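17/12/2020
Table day! I have been putting this off all December and I finally got stuck in after breakfast, with the curtains open, the sun pouring in and the radio going far too loud.
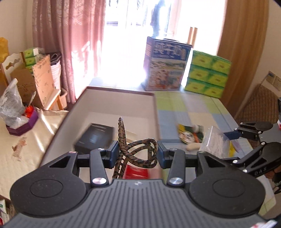 The table
I do love the checked cloth, all pale green and blue and cream, and I'd nearly forgotten it under everything. The white tray is my favourite trick for a job like this – anything small and homeless goes on the tray, and the tray doesn't leave the table until it's empty. The brown and black rope toy went on it, and the black box. Then there's the bag of white shredded stuff, which I am keeping for wrapping the mugs (so glad I never chucked it), and the packet with the cartoon on it, which makes me grin every time.

The far end
Tissues! We are set for tissues until winter. I like the green boxes stacked up like a little wall, and they can go in the hall cupboard once I've cleared the bottom shelf. The tall blue carton with the food and scenery on its sides is far too cheerful to squash for recycling, so I'm going to stand the wrapping paper in it. The cardboard tubes are for the calendars, 2 of them, to post to Retcombe before the rates go up.

Still to do
Ring Handik about the shelf brackets, need 6.
Find the good scissors.
Wash the cushion covers, mustard ones to match the curtain.

Spent $33 at Sanon on tape, labels and ribbon, and I regret none of it. The ribbon is a gorgeous dark green. Leftover pumpkin soup for tea, then another hour at it if my back holds out.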